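Sorting, folding and passing on: the textile room at Heststead

An interview with the linen and clothing coordinator

The textile room at Heststead occupies what was formerly the drying room on the ground floor. It receives household linen and clothing from residents, from the guest rooms and from the neighbouring site at Plultcombe, and returns most of it within the same week. The coordinator, who has held the post for 11 years, agreed to speak to us in September about the work of the room and about the changes made there over the summer. In keeping with the practice of this newsletter, staff are referred to by their role.

The coordinator began with a correction. The room is often spoken of as the laundry, and residents address their notes to it under that name, although no washing has been done there for some time. "The washing is done across the yard," she said. "What arrives with us has already been through the machines. Our task begins when it is tipped out on the table, and it ends when it is back on the correct shelf or has been set aside for somebody who can use it."

The table is the principal piece of furniture. It was brought over from the old refectory at Plultcombe and was kept in preference to a set of metal benches offered by Guillot, the firm that supplied the shelving. The coordinator was asked whether this had been a matter of cost.

"Cost came into it, naturally. The benches were very good benches. My difficulty was that they came in sections with a lip round the edge, and cloth catches on a lip. A sheet needs to be drawn across a surface in one movement. With the table I can do that from either side."

She went on to describe the first stage of sorting, which is done by weight and without regard to ownership. Fine and sheer pieces are lifted out before anything else is touched. Table linen and towels follow, then shirts and blouses, and last of all the heavy garments, which in the autumn months make up the greater part of the volume. The order was adopted four years ago, after a period in which each member of staff had followed a method of their own.

"I had no objection to people having their own way of doing things," the coordinator said. "The trouble came at the change of shift. One person would leave a heap that had been sorted by floor, and the next would take it for a heap sorted by type, and we would have pillowcases going up to the wrong landing. Somebody on the second floor had seven of them at one point and was too polite to mention it."

Mixed heaps nevertheless remain the normal condition in which work arrives, and the coordinator does not regard this as a fault. In her view it would be unreasonable to ask residents to separate a napkin from a pullover before sending them down. New staff are given a mixed heap on their first morning and are asked simply to look at it for a minute before they begin.

"They always want to start folding at once. I ask them to find the lightest thing first. A thin white cloth can vanish under a sweatshirt, and if it is pulled out by the corner it may well be pulled out of shape. You lift the heavy thing away from the light one. I must say that sentence 20 times a month."

We asked about decorated linen, a subject on which the coordinator has written a short guidance sheet for colleagues. The sheet deals mainly with openwork, in which threads have been drawn or small holes stitched into the cloth as ornament. Such pieces come chiefly from residents who have brought their own table linen with them.

"Openwork should be folded between the bands and never along them," she explained. "If you crease it on the holes every week, that is where it will go in the end. It means that the cloth does not always come out as a perfect square, and there are people who find that very hard to accept. I was one of them. My mother folded everything in thirds and then in half, and I carried on doing so until I had spoiled a tray cloth that I was fond of."

The guidance sheet also advises against stacking more than a few decorated pieces together, and recommends that each be laid face down on a plain towel for pressing. Copies are kept in the drawer nearest the door. The coordinator noted with some regret that the sheet is consulted less often than the biscuit tin which shares the drawer.

The conversation turned to flannel, of which the room handles a considerable amount once the weather turns. Plaid shirts present a particular difficulty in that many of them resemble one another closely, and name tapes are not always sewn in. A record is now kept of unmarked shirts, giving the main colour, the size and the condition of the cuffs. It is a handwritten record, and the coordinator intends that it should remain so.

"We were shown a system with labels that could be read by a telephone. I can see the use of it in a larger place. Here, a resident comes to the hatch and says that he has lost the blue one, and we bring out the blue ones, and he knows his own. The cuffs usually settle it. People wear a cuff in a way that is quite individual."

Over the summer the shelving along the long wall was replaced with the Guillot units, which provide 72 compartments where there had previously been open racks. Each compartment is assigned to a resident or to a guest room, and the remainder are held for items awaiting repair. The work was completed in a fortnight, during which the contents of the old racks were stored in the chapel corridor under dust sheets.

The move gave occasion for a review of everything the room was holding. The coordinator and her two colleagues went through the racks shelf by shelf and recorded 291 items that had not been claimed within the year. The list was placed at reception, and notice was given through the usual channels.

"I had expected that most of it would be odd socks. There were socks, certainly. There were also good jackets, a great many hand towels, and one complete set of curtains with the hooks still in. Roughly a third was claimed once people had seen the list. A lady at Plultcombe recognised a bedspread from the description alone and was extremely pleased."

Items that remained unclaimed at the close of the notice period were offered first to residents and then to Gerno, the clothing exchange in the village, which collects from the side entrance. Worn cotton was retained and cut for polishing cloths. Asked whether anything had been thrown away, the coordinator replied that a small quantity of elastic had been.

She was less satisfied with the arrangements for heavy garments. The new compartments are well suited to linen, but a thick fleece or knitted jacket will fill one almost entirely, leaving no space for the remainder of the week's return. At present the bulkier pieces are folded once, with the sleeves turned in, and placed on the lowest shelf with a slip bearing the room number. A rail has been requested. The request has been received favourably, although the position of the radiator will need to be considered before a place can be found for it.

Other matters are in hand. The lamp over the table is to be changed for one that gives a whiter light, as it has proved difficult to tell dark grey from black in the late afternoon. The hatch will open at eight from October, half an hour earlier than at present, in response to requests from residents who attend the morning sessions. Mending will continue to be accepted at any time, provided that a note is pinned to the garment stating what is wrong with it.

"Please do ask them to pin the note," the coordinator said. "We had a cardigan in here for most of the spring. We examined it several times and could find nothing the matter. It was the pocket lining, on the inside, where you would never look unless you kept your keys there."

Residents who wish to have decorated linen returned flat may say so at the hatch, where a separate tray is kept for the purpose. The list of unmarked shirts may be seen there on request.
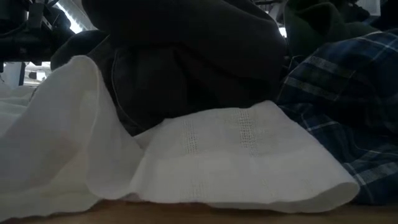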